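The Release of "Ngata"
Fiction

The Flevcombe Picture Company wished it to be understood that the postponement of Ngata was a matter of scheduling. A statement to this effect was issued to exhibitors on 8 May 2024, signed by the Office of Theatrical Distribution, which at that time consisted of Haf Gittins and a desk by the window.

Miss Gittins had drafted the statement four times. In the first draft she had written that the picture was not finished. In the second she had written that the picture was finished but that the director did not agree. The third was returned to her without comment, and the fourth, which mentioned neither the picture nor the director, was approved before lunch.

Ngata was a drama concerning a ferry pilot who refuses to leave his river. It ran for two hours and 50 minutes. The director, Neelam Kushwaha, regarded this as its natural length. The company regarded it as one showing fewer per evening, and had prepared a second version of 92 minutes, in which the river was seen chiefly from the bank and the pilot left it.

Both versions had been classified. Both had posters. The question before the Office was which of them should open in October against Grirari, the third installment of a series about a talking glacier, to which the rival studio had already committed most of the large screens in the country.

"You will be asked for a recommendation," Miss Kushwaha said, when she came up to the Office to collect her parking permit. "I would like to know what it is."

"The Office has not formed a view," said Miss Gittins.

"You are the Office."

Miss Gittins acknowledged that this was the case. She had seen the long version twice, the second time alone, in the small screening room on the lower floor, and had remained in her seat through the credits — a thing she had not done since she was employed to check the spelling in them. She had seen the short version once, with a sandwich. These facts did not appear in any memorandum.

The recommendation was due at the end of the week. She wrote it on the company's form, which allowed nine lines. She proposed that the long version be opened on two screens only, one in the capital and one at the Drondonska, an old house by the harbor that still employed an organist, and that the short version be held until the public had expressed an opinion. She cited the cost of prints. She cited the weather, which in October could be relied upon to be poor. She did not cite the pilot's last conversation with his daughter, which accounted for 11 minutes of the difference between the two versions and which she could by then recite.
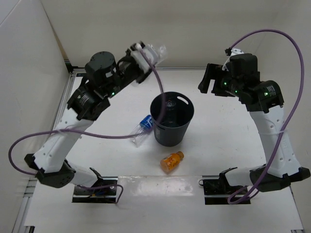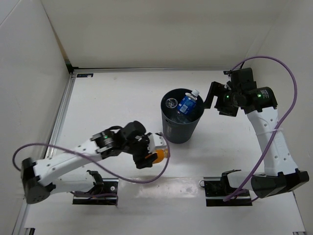 Neelam Kushwaha replied by the internal mail that two screens were an insult and that she accepted them. She asked only that the intermission be placed after the flood and never before it, and that the Drondonska's organist be instructed to remain silent throughout.

The Office undertook to convey both requests. The reply from the harbor was prompt on the first point and evasive on the second, and a correspondence was opened which continued through the summer.

On the opening night Miss Gittins traveled down by train at her own expense. Grirari had taken every other theater in the town, and its glacier was painted along the side of the bus that brought her from the station. At the Drondonska there was a line, though a short one. She bought a ticket at the window, declined to state her business when the manager asked for it, and took a seat near the back.

The organist played until the lights went down. Then he closed the lid, folded his hands, and turned his stool around to face the river.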